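19 October 2024
Laundry bench, Clodgate

Start on the Juhász garments. Zoltán Szilágyi wants the bagging notes in one place before the Mollness order comes in, so I am writing them up as I go.

1. Dark knits. Item 13 is the navy one, fine jersey with a ribbed band. It twists on itself as soon as it is lifted from one point and the band ends up rolled under a fold. Shake it out before deciding which way up it is. The label sheet had it under black — corrected to navy. 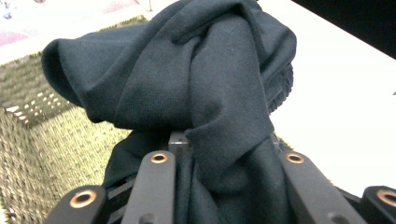

2. White mesh. Edges first, then the middle. The thin cloth shows its grid lines well enough to fold against, but two layers on top of each other are hard to tell apart. Pinch the fold, lift, check only one layer has come up. Ákos Oláh does it from the far corner and gets a flatter result. I still prefer the near one.

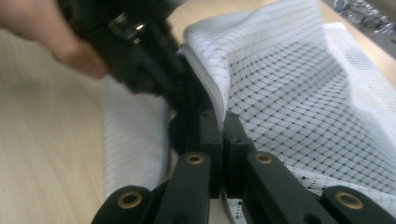
White mesh cloth, held at the fold.

3. Bag and basket. Green basket on the left, bag flat on the right with the zip across the lower part. Black garments wait in the basket until the bag is open all the way. Last time in May we tried it with the bag on the left and kept catching the zip pull on the way over.
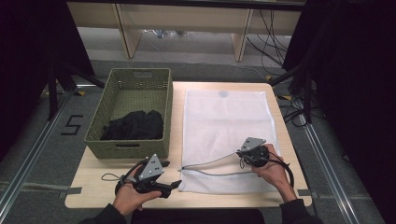
Zip to be closed fully before the bag is moved, otherwise the pull works its way back. Grevine bags have a stiffer zip and need a hand on the far end — ask whether we have any left, the stock list says 273 but that was before the shelf was sorted.

To do: redo item 3 with the larger bag. Reprint the label sheet. Zoltán to confirm whether the knits go in folded or loose.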